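3.2 Test item and surface

The item is a flat blue piece with a visible thickness and one small round piece of metal hardware near an edge. It was selected from the Driltlow set for its plain faces, which offer few cues to orientation. 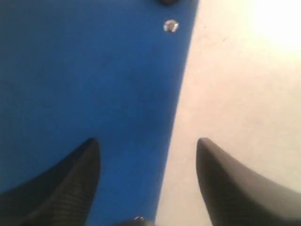

Color contrast with the pale surface is high, so the outline can be traced even under uneven light. Glare was left uncorrected.
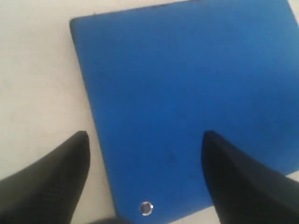 Orientation was coded from the position of the hardware – the edges alone proved ambiguous. Of 1045 records, 601 were coded in this way.
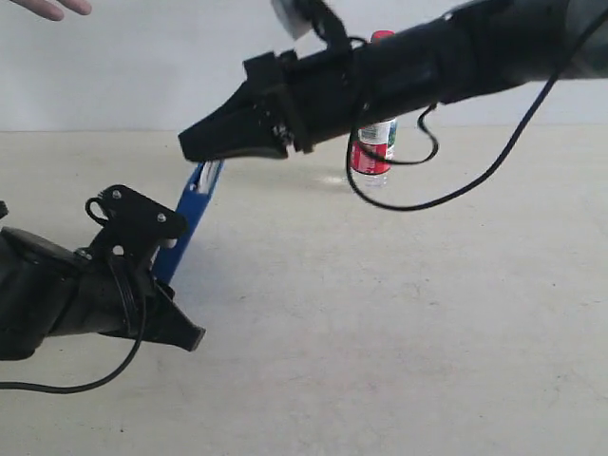

Figure 4. Blue item in a tilted position, with a bottle in the background.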